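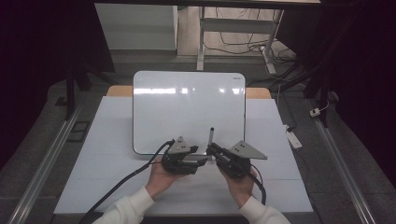 Frequently Asked Questions: Demonstrating at Prurkside

For people who have signed up to show our robots how to do things. Please read it before your first session. If you have already had your first session, read it anyway, and forgive yourself.

What exactly will I be doing?

Small jobs, over and over, with a gripper in each hand. You pick things up, move them, put them down. The grippers record how you do it, and the arms later try to do the same. One of our longest-running jobs involves a marker and a dry-erase board. You have been using markers since kindergarten, and you will be bad at this for most of a morning.

Why can't I just use my fingers?

The robot doesn't have any. It has two jaws that open and close. If you solve a problem with a clever flick of the thumb, you have taught it something it can never do. Holding the grippers puts you in the same predicament, which makes your solutions worth copying.

What are the plates with the black dots?

Tracking plates. The dots tell the software where each gripper is and which way it's tilted. Don't cover them, wipe them with cleaner, or draw extra ones. Someone did draw an extra one, in March, and the software believed the left gripper was under the floor.

Do I need to know anything about robots?

No. People who do tend to move the way they think a robot would like, which is stiffly. Move like somebody doing a chore.

How long is a session?

Up to 200 demonstrations, with a 15-minute break whenever you ask for one and another when we notice you sighing. You won't be asked to keep count. The Zindovell recorder does that, and it is more reliable than any of us after lunch.

What should I wear?

Anything comfortable. Sleeves are fine, knit ones included, as long as the cuff stays clear of the jaws and doesn't hang over the plates. Leave bracelets and big watches at home. Tie back long hair.

How should I hold the grippers?

From underneath, fingers wrapped around the body, loosely enough that you could carry on a conversation. Most sore wrists come from squeezing. The jaws do the holding, so you don't have to crush the handle in sympathy.

What about the cables?

Let them hang down and away from you. Before each demonstration, glance at both and make sure neither is crossing the spot you're about to work in. If they twist together, set the grippers down and call an operator. Do not spin in a circle to untwist them. It makes things worse, and it is recorded.

What if I drop something?

Say "scrap" out loud and start over from the reset position. Dropped attempts go in a separate folder. Fumbles that you recover from are different, and we want those. A marker that slips and gets straightened with the other gripper is a good demonstration. Keep going.

Should I do it exactly the same way every time?

Please don't. Start with the object a little to the left, or tilted, or closer to you. A robot trained on one perfect performance will give you that performance forever, including when the board has been moved.

Should I go fast?

Go at the speed of a person who is paid by the hour and likes the work. Very slow demonstrations teach the arm to hesitate, and it hesitates plenty already.

What's the difference between this and the remote station?

At the Hellström remote station you steer an actual arm from a chair, watching it on a screen. There's a slight delay and you feel very little through the controls. Hand-held work is quicker to learn, and we start everyone on it. You can ask to try the remote station after 4 sessions. Most people ask once.

Does the robot watch me while I work?

It sees the recordings later. It has no opinion of you. The operators might.

What do you do with the recordings?

They train the models in our Dikidmont project, which covers two-handed tabletop tasks. The current set has 549 approved demonstrations for the marker job, and it could use more. We trim anything before the start tone and after the stop tone, so your humming is safe if you time it well.

Can I see the robot do my task?

Yes, if an arm is free. Ask at the end of your session. Be prepared to recognize your own habits. One demonstrator discovered that she taps everything twice before letting go, and now so does the arm.

How do I cancel?

Reply to your confirmation email by noon the day before. We'll find you another slot.

Page last updated December 14, 2024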